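**Does the low-flow tap insert really save a third? Household water report, Irelwood, November 2023**

Our group (Enikő Kerekes, Necati Canpolat and me, Ottó Lakatos) was given the housing office leaflet and told to test one claim in it. We picked the one on the front: "Cut your kitchen water use by a third." The leaflet doesn't say a third of what, or who measured it. I asked twice and got the same leaflet back.

## What we did

Two stairwells in Irelwood took part. One got the Zevberg insert, a small plastic ring that screws into the tap. The other got nothing. We read the kitchen meters at the start and again at the end, and asked each household to keep a diary of when they washed dishes by hand.

I had doubts about the diaries from day one. People write down the dishes they are proud of. Nobody rinses a cup at midnight and then goes looking for a pen. Enikő thinks this evens out between the two stairwells, and maybe it does, but we have no way to check.
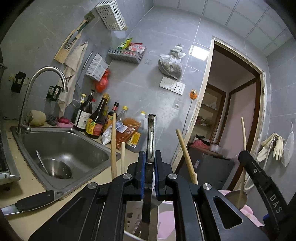
*Sink, faucet and stove in a kitchen.*

## What we found

The stairwell without inserts used 1,127 liters per household over the test. The stairwell with inserts used 1,040. That is a drop of 87 liters, or a bit under eight percent. It is a long way from a third.

Even the eight percent needs care. The insert group had fewer children, and two flats were away for part of the time. We had planned to correct for this but didn't collect the dates, which was our mistake. With two stairwells and one short test, I would not bet money on the inserts having done anything at all.

We also got 123 usable diary entries. Most of them say something like "dishes, evening" with no length given, so they can't be turned into liters. A few people wrote that filling a pot took longer with the insert, and one had taken it out for that reason. We kept that flat in the insert group - taking it out would have made the product look better than it is in daily life.

## Where the "third" may come from

Our best guess is that it describes flow, with the tap fully open. If less water comes out per minute, then anything you do by the clock will use less. But a pot holds what it holds. Filling it takes the same water through a slow tap or a fast one, only with more standing around. Rinsing is different, and there a slower tap could help, if people don't simply rinse for longer.

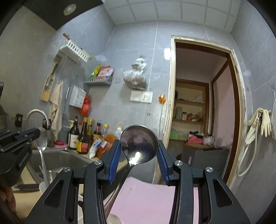 Veronika Mészáros, after reading our draft, said we were being too hard on the leaflet: an eight percent cut for the price of a plastic ring is still cheap, and most people never believed the third anyway.

I take the point about price. I don't accept the second part. If people don't believe the number, it shouldn't be printed on the front.

## What we would change

- Read the meters before and after in the same stairwell, then swap.
- Ask for the dates when people are away.
- Drop the diaries, or make them a box to tick.
- Measure the flow at each tap. We did this in only one flat, and lost the sheet.

Necati wants to repeat the test in Ilorthorpe in December, where the buildings are closer to each other in size. The meter readings are in Appendix A, and the diary pages are in Appendix B with the flat numbers removed.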